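# Bamboo cutting board

A **bamboo cutting board** is a flat kitchen board made from strips of bamboo glued together under pressure, used for chopping, slicing, carving and, very often, for carrying a loaf of bread to the table. Bamboo is a grass, a giant and wonderfully fast-growing one, and the board made from it behaves a little differently from a board sawn out of maple or walnut. 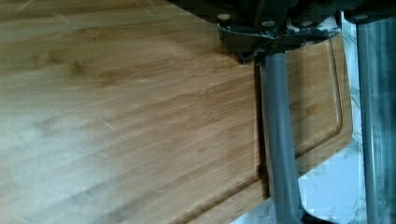
The stalk of the plant, called the culm, is hollow, so there is no such thing as a bamboo plank in the way there is an oak plank. Every flat piece of bamboo in a kitchen has been put together from narrower pieces. That single fact explains most of what people love about these boards (the fine stripes, the mix of tan, caramel and pale beige in one surface) and most of what they complain about too, such as the odd glue line that opens up after years of hot water.

## Material

Most boards start as moso bamboo (*Phyllostachys edulis*), a timber species native to China and widely grown there. Culms are usually cut after several years of growth, when the walls have hardened. They are split lengthwise, the green outer skin and the soft inner layer are planed away, and what remains is a stack of long rectangular strips.

The strips are then boiled or steamed to remove sugars and starches, which would otherwise attract insects and mold. At this stage the bamboo is a pale straw color. Makers who want a darker board steam it longer under pressure, a step called carbonizing, and the sugars left in the strips turn a toasty honey brown right through the thickness. It's a lovely color, and it can't wear off, but carbonized bamboo is somewhat softer than the natural kind.

### Nodes

A living culm has rings at intervals along its length, where the hollow is closed off by a solid wall. These are the nodes. When the culm is split and planed, each node leaves a small mark across the strip, usually browner than the bamboo on either side and with the fibers swirling a bit instead of running straight. On a finished board they show up as short dark dashes and flecks, sometimes scattered, sometimes bunched together where several strips happened to line up.

Node marks are often mistaken for stains or burns. They are part of the plant and will not scrub out! Plenty of owners come to like them, and the writer Katalin Bíró, whose kitchen handbook *The Flat Things* gives bamboo a full chapter, calls them "the freckles" and advises buyers to pick the board with the most.

## Construction

There are three common ways of laying the strips.

- **Flat grain.** The wide face of each strip points up. The stripes are broad and the nodes are easy to see.
- **Edge grain** (also called vertical grain). The strips are turned on their sides, so the surface is a run of thin, close lines.
- **End grain.** Short pieces stand upright and the knife meets the cut ends of the fibers, checkerboard fashion. These are the heaviest boards and the gentlest on a blade.

Many thicker boards are built in layers, with the middle layer turned at a right angle to the top and bottom. This helps the board stay flat when one face gets wetter than the other. A cheap single-layer board will sometimes cup like a shallow dish after a month of being left face down by the sink.

Edges may be left square, rounded over or beveled. A bevel on the underside makes a big board much easier to pick up from a smooth countertop, where there is nothing for the fingertips to get hold of.

## The juice groove

The juice groove is a shallow channel cut into the face of the board a little way in from the border. It usually follows the shape of the board, running straight along the sides and curving around at the corners, with a flat band of bamboo left outside it. Anything runny (tomato seeds, peach juice, the drippings from a rested roast) collects in the channel before it can reach the counter.

Grooves are cut with a router after the panel has been glued and sanded. Because bamboo fibers are long and stringy, a dull bit tears them, and the bottom of a badly cut groove feels like a cat's tongue. The designer Szabolcs Csonka, who drew the wide-channel boards sold under the Ravholm name, spent most of one April on nothing but the corners. His complaint about older boards was that a sponge skipped over the tight bends and left a crescent of old onion behind. The Ravholm corner is rounded enough for a thumb in a dishcloth to go through in one sweep, and it is a real pleasure to clean.

Cooks disagree about grooves. Bakers tend to dislike them, as flour packs into the channel and dough catches on the rim. The usual compromise is a board with a groove on one face and none on the other, so that it can be flipped for pastry.

## Use and wear

Bamboo is hard for a cutting surface. It resists deep scoring, which keeps it looking good for a long time, but it dulls a fine knife faster than a soft wood would. Cooks with thin Japanese-style blades often keep bamboo for bread and fruit and do their daily chopping on something kinder.

Every board in regular use picks up marks. Knife cuts show as thin pale lines, most visible where they cross the grain and nearly lost where they run along it. General scuffing gives the surface a softer look over time, especially on carbonized boards, where the contrast is stronger. Neither does any harm. A board needs attention when a cut is deep enough to catch a fingernail, or when the fibers start to lift and feel fuzzy.

On stone counters such as marble or granite, a bamboo board can slide. A damp dish towel spread flat underneath fixes this completely and costs nothing. Some boards come with rubber feet, though these rule out using the second face.

## Care

Wash by hand with warm water and dish soap, both faces, then dry with a towel and stand the board on edge so air can reach all sides. The dishwasher is the great killer of bamboo boards: long heat and soaking loosen the glue.

Oiling keeps the surface from drying out. Food-grade mineral oil is the standard choice, rubbed on with a cloth along the grain, left for 30 minutes and wiped off. Cooking oils such as olive or sunflower can turn sticky and smell stale. Two thin coats do more good than one thick one, and the groove deserves its share, with a twisted corner of the cloth pushed right down into the channel. The change in color as the oil goes in is a small thrill every time.

Smells from garlic or onion usually come out with coarse salt and half a lemon. Fuzzy patches can be smoothed with fine sandpaper, again along the grain, followed by fresh oil.

## Collecting

Bamboo boards are ordinary objects and few people save them, which makes the exceptions all the more fun. Ximeng Zheng's collection at the Branine kitchen museum holds 751 boards, many of them bamboo, including early flat-grain boards by Jarkex with the maker's paper label still on the back. Visitors may handle most of them, and the end-grain shelf is worth the trip by itself.

## See also

- Butcher block
- Carving board
- Mineral oil
- Moso bamboo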